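The Pie Supper at Tuvville

My aunt left me her recipe box and a debt of 35 dollars to a man named Kershaw, and I only knew about the first one until the phone rang.

"She bet me," he said. "On the pie supper. She lost, and she said she'd pay me after the next one, and then she went and died."

I said I was sorry. He said he was sorry too, she was a good loser usually. Then he waited, and I could hear a ball game going on his end, and I found myself saying I'd drive up to Tuvville and settle it in person. I have no idea why. I could have mailed a check! But I'd been sitting in my apartment with that recipe box for 16 days, reading cards that said things like "less sugar than Suseder woman uses," and I guess I wanted to meet somebody who'd lost an argument with her. Or won one.

So I went up on the bus with the money in an envelope and a pie in my lap. The pie was her sour cherry (card number one, the grease spot shaped like Florida), and it was my third try. The first had no bottom to speak of. The second I dropped.
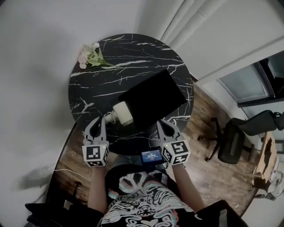 The bus takes you as far as Puvham and then you're on your own. I stood outside the feed store for 20 minutes holding my pie level like a waiter before a truck pulled over, and the man inside looked at the pie first and me second.

"That's Lorna's dish," he said.

It was, too. Blue rim, chip at two o'clock. I got in.

He turned out to be Kershaw's neighbor, and he talked the whole way. The supper had been going since before the bridge, he told me, and my aunt had entered every single year and never placed higher than second. Second! She'd told me she won. She had told me that so many times, with so much detail about the ribbon, that I'd have sworn on it in court. I'd bragged about it at work. I sat there with the heat coming up through the floor of that truck and felt my ears go red on her behalf.

"Who won, then?" I asked.

"Suseder," he said, like it was weather.

The hall was already full when we got there, and noisy, and it smelled like coffee and butter and floor wax. Kershaw was easy to find. He was the only one in a tie. He took the envelope, looked inside, took out a five and gave it back to me for bus fare, and then he carried my pie over to the long table himself and wrote something on a card and stuck it in front.

I went to look. He'd written LORNA.

"You can't do that," I said. "She's dead. It's my pie."

"It's her dish," he said. "Go get some coffee."

I got some coffee. I met Mrs. Suseder, who was tiny and wore a man's watch, and I was all ready to hate her. She put her hand on my sleeve and told me my aunt used to call her up every August to ask what she was making, and she would lie, and my aunt would lie right back, and they'd be on the phone till dark. I didn't know what to do with that, so I ate a deviled egg.

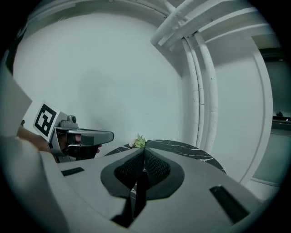
Tyson Beaulieu wanted to know whether I was staying for the judging or just there to cry on the tablecloths, and I told him I could do both. He slid down the bench to make room for me. He said to watch the judge with the mustache, that one always chewed longest on whatever he liked best.

We watched. He chewed on the Suseder peach for a good long while. He chewed on somebody's lemon. When he got to mine, he took one bite, stopped, and reached into his mouth with two fingers.

A pit. I had left in a pit.

He set it on the rim of his plate and wrote something down, and I put my forehead on the table. Tyson patted my back with the flat of his hand, the way you'd pat a horse.

But then I heard Mrs. Suseder laughing. She'd gotten up and walked clear across the hall, and she was standing there over my pie with a hand pressed to her chest, laughing so hard the watch slid down her arm.

"Every year," she told the judge. "Every year she left one in, I swear to you."

I came in fourth. Kershaw bet me 15 dollars I couldn't do better next time, and I shook on it, and he said he'd hold on to the dish until then so I'd have to come back. I said that was stealing. He was already wrapping it in a towel.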